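Setting up the Bunell household simulator, section 5
July 2023
By Janka Ďurica

Sumenham sells Bunell as a practice home for robot software, and the box copy says you can be running in 30 minutes. I would set aside an afternoon. The steps below follow the order that worked for me, which differs from the quick-start card in two places.

5.1 Load the home

1. Close any other program that uses the graphics card.
2. Open the launcher and pick a home from the list. Start with a furnished one. The bare layouts load faster but tell you very little about your settings.
3. Wait for the floor textures to finish before you touch the room view. Moving early leaves them smeared on some machines.
4. Go through the bathroom and check that the sink, the toilet and the chest of drawers all stand on the floor.

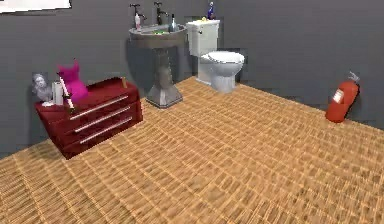

5. Save the home under a new name. The card skips this step, and the first reset will then wipe your changes without a warning.

Note: The brochure calls every item in the home "fully interactive." Treat that as a sales claim until you have tried the item yourself. Handles are a fair place to begin.

5.2 Connect the arm

1. Choose Buvo from the arm menu. The other entry, Ševčík, is listed as supported, but I could not find a settings page for it.
2. Set the gripper speed to 2. The factory setting is 5, and I see no good case for it on a first run.
3. Open the arm view and find the gripper against the background. Outlines may be soft at low stream quality.
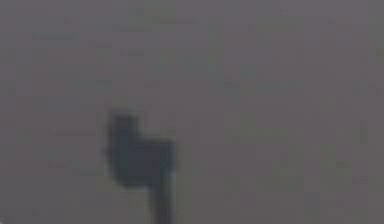

4. Raise the stream quality one step at a time and restart the view after each change. The slider moves while the view is running – it just has no effect until the restart.
5. Save the arm settings separately. They are not stored with the home.

Caution: Do not judge a grasp from the arm view alone. Keep the room view open next to it, and read the contact log before you call a run good.

5.3 First door test

1. Place the arm within reach of a cabinet door with a vertical bar handle.
2. Turn off automatic retries. With retries on, the summary reports only the last attempt, and that flatters the product.
3. Run the door task and write down the result yourself.
4. Reset the home and run it again from the same start position.
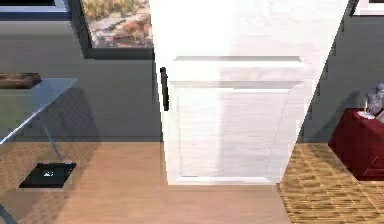 Ševčík users should skip the door test until the June patch is installed, writes Oto, who lost his saved homes running it on the older build. He adds that the patch notes never mention doors. I have not been able to check this on my own setup, so back up your homes first whichever arm you use.

5. If two runs from the same start give different results, send both logs to Sumenham support and leave the speed where it is.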